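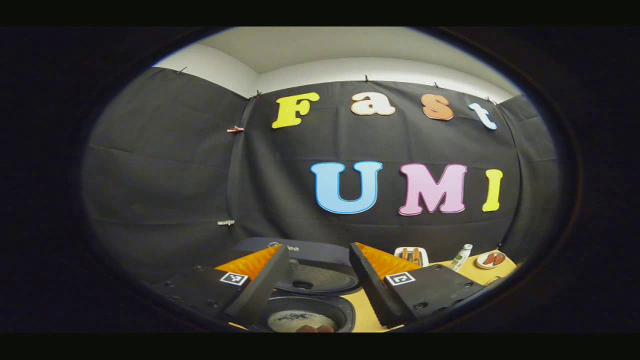

Table with the black cloth up, cushion block at the back.

About Kullance

Kullance is a small household skills school. We teach everyday kitchen and tidying jobs to adults who never learned them, who learned them long ago and lost the habit, or who are setting up a home for the first time. We opened with one folding table and a borrowed kettle. We now have 7 teaching tables in our building on Thomas Street in Drernberg, and 89 people finished a course with us last year.

What we teach

Our courses are about ordinary work. Laying out a breakfast, clearing a counter, storing dry goods, washing up in a sensible order, packing a lunch, putting a drawer back the way you found it. We don't teach restaurant cooking and we don't give out certificates. Each course runs for five sessions of two hours, and students can repeat a session at no charge if they want more time with it.

Most of a session is spent standing at a table. The teacher does the job once at normal speed and once slowly, then everyone does it. Talking is kept short. We have printed sheets for people who like to read the steps at home - ask at the desk if you need the large print version.

The tables

Every table is set up for one subject at a time and cleared before the next one. We hang plain dark cloth behind some of them so that small things are easier to pick out from the seats, and the cloth goes up with ordinary clips and clothespins. Some of the cloths carry big colored letters. Folds in the fabric are left alone. Ironing has its own course in January.

The table tops are kept bare between classes. Anything a student needs is put out at the start, and the same student puts it back at the end. We count that as part of the lesson.

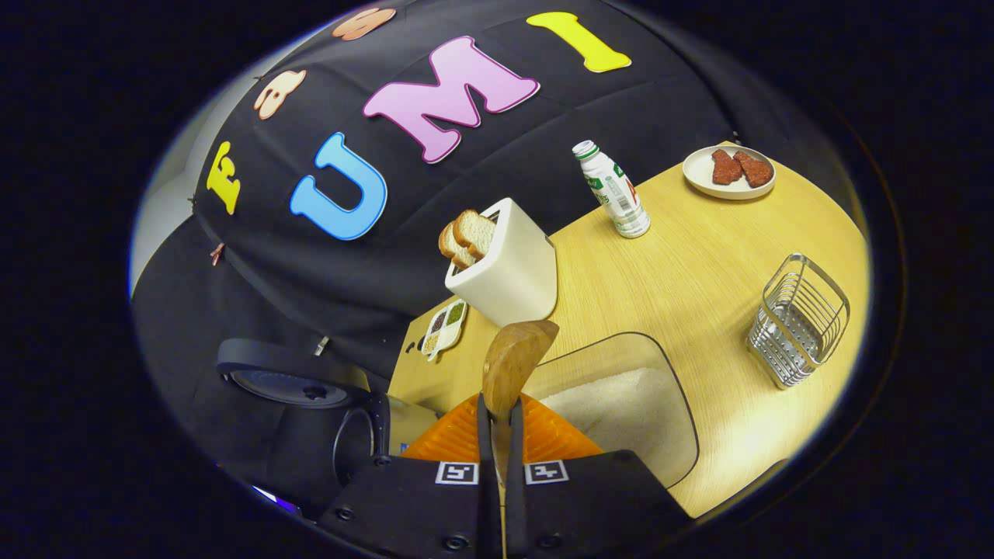 Breakfast and dry goods are taught together in our first course, Brurnudix One, and it is the one we recommend to new students. The two subjects share a table on purpose, so that people get used to working with a toaster and a plate at one end of a job and small amounts of loose food at the other. Toast is the first thing we make, two slices at a time, standing up in a plain white toaster. Grains and beans go in a divided tray, a different kind to each compartment, and students practice moving them from one container to another without spilling. Meat is kept on a plate of its own. A wire basket is useful for all sorts of things, and we ask people to find a place for it before they start - it takes up more room than they expect.

Later courses use the same tools in longer jobs. Brurnudix Two covers a full dinner table, from setting out to the last wiped surface. Brurnudix Three is cupboards, shelves and labels, and is the quietest of the lot.

Where things come from

We buy secondhand when we can. The storeroom list has 206 items on it, from measuring spoons to dish racks, and students may borrow most of them for a week. Please return things clean. If something breaks at home, tell us and we will take it off the list.

Visiting

The desk is open Monday from 9 a.m. until noon, and before every class. You are welcome to sit in on part of a session before you sign up. There is a step at the street door and a ramp on the parking lot side. Bring an apron if you have one.

Contact: Kullance, Thomas Street, Drernberg | Copyright Kullance | Back to top

Comments

breadandbutter: Took One in the spring. The beans were harder than the toast. I still do the divided tray at home.

K. from Drernberg: Is the ramp door unlocked for the evening class or do we ring?

Kullance desk: Please ring, the bell is to the left of the door.

sockdrawer5: Would like to see a course on laundry that isn't only ironing.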